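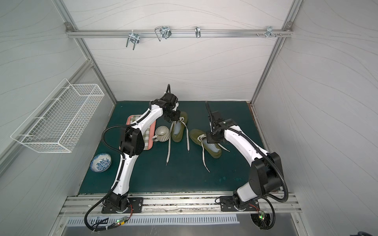

## Shoe drive: laces, insoles, and the bin by the door

Quick one before the break. The Famska winter shoe drive closes Friday, December 19, 2025 and the Holroyd shelf is already full, so please read this before you drop off another bag.

Canvas sneakers first. They make up most of what comes in and most of what gets held up. Green ones, black ones, all with the same trouble: laces in a wad. Please don't tie the two shoes together by the laces. I know it seems tidy. It takes ages to undo and we've cut more than one good pair apart.

What helps:

- Both shoes, same bag. Check the size inside both tongues, siblings' shoes get swapped.
- Laces in if you have them. Loose and untied is fine.
- Knock the grit out over your own trash, not our sink.
- No wet shoes. A damp pair in a closed bag smells up the whole shelf by Monday.

Flat laces are the worst for knotting, worse than round ones. If yours look like a bowl of noodles, work from the plastic tips back toward the eyelets and don't pull. Fingers only. Somebody suggested a fork, please no.

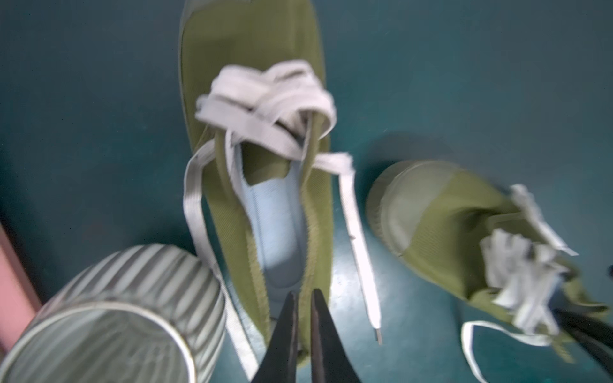 *Olive canvas, white flat laces. Start from the loose ends.*

If a tip is gone, wrap the end in clear tape and snip it at a slant. Takes a minute. Frayed past saving, leave it out, we have spare white laces from the Pretberg box (two lengths, the longer ones are for high tops). We do NOT have spare brown or black, so if you've got any in a drawer, send them over.

Washing. Canvas only, cool water, dish soap, old toothbrush on the rubber. Stuff with paper and let them dry away from the heater. The rubber yellows if you bake it, and the glue lets go at the toe. Had four pairs come apart that way in August, left out on the back step in full sun. Suede and leather, just brush them and bring them in as is, the Norkine repair table will look after the rest.
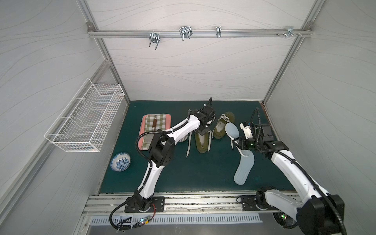
Insoles are the part people skip, and it's where the smell lives. If they lift out, lift them out. Don't force glued ones, you'll tear the lining and then the shoe is no good to anyone. Pale blue ones like these show every mark, so wash them flat with a bit of baking soda and keep left and right together untill they go back in. We had a bag of five loose insoles last week with no shoes at all. If you want to put new ones in, great, trace the old one onto card first and cut to that. The sizes printed on the pack run long.

Drop-off hours at Holroyd are the same as always, side door, bin on the left. If the bin's full, don't leave bags outside, take them home and try again the next day. Boots go in the other bin, the tall one. No skates this year, no slippers with the backs trodden down.

The count so far is 2,349 pairs, up on last winter. Kids' sizes are still short, mostly the small ones, so have a look in teh hall closet if you've got kids who grew over the summer.

Pickup for families starts in the new year, times will be on the door and in the next issue.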